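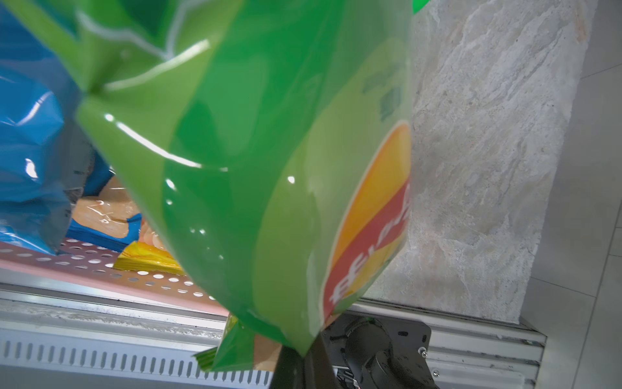

Green and blue bags at the pink shelf, with the yellow packet lying flat.

Resine Snack Shelf: notes on the data

Maintained by Ketsara Sriwong and Beathag Urquhart
Last edited May 9, 2022

What this is

A set of 3,000 pictures of crisp bags on a shelf and in a basket. We put it together for people working on shop shelves and packing, and we have doubts about how far it will carry them. Please read the rest before you download it.

What the labels cover

Each bag has a colour, a place (shelf, basket, held, other) and a state (upright, flat, leaning). Colour means the main colour of the packet. We don't label flavour. Wiroj Paisan tried it for 31 pictures and gave up, and I can't say I blame him. Shine wipes out half the printing, and a folded seam hides much of what's left.

Brand is filled in only where a person could read it. Blank means unread. It does not mean unbranded, whatever the Dridon import script thinks.

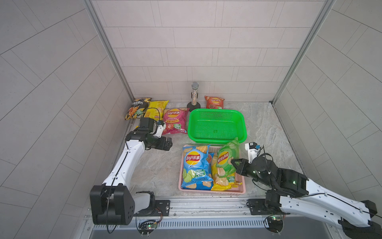 Baskets were harder than shelves. A bag lying partly under another one has no obvious outline, and two careful people will draw it differently. Jintana Sangkhawat and Seija Aaltonen both labelled the same basket pictures, and where they disagreed we kept both versions in the folder called "second". Nothing was averaged.

"Leaning" is the weakest label of the lot. I would merge it with "upright" and lose no sleep.

Known problems

- Very few kinds of packet. A good score here tells you little about a real crisp aisle.
- Crumpled bags change shape, so size taken from the outline is close to useless.
- Price badges are left in. A model may well learn the badge and ignore the bag.
- File 10 in the basket folder has its label file missing.

Splits

Train and test are split by session. Version 5 did it at random and the scores looked lovely. Please don't quote them.

Still to do

Relabel the flat packets in September, if Beathag has time.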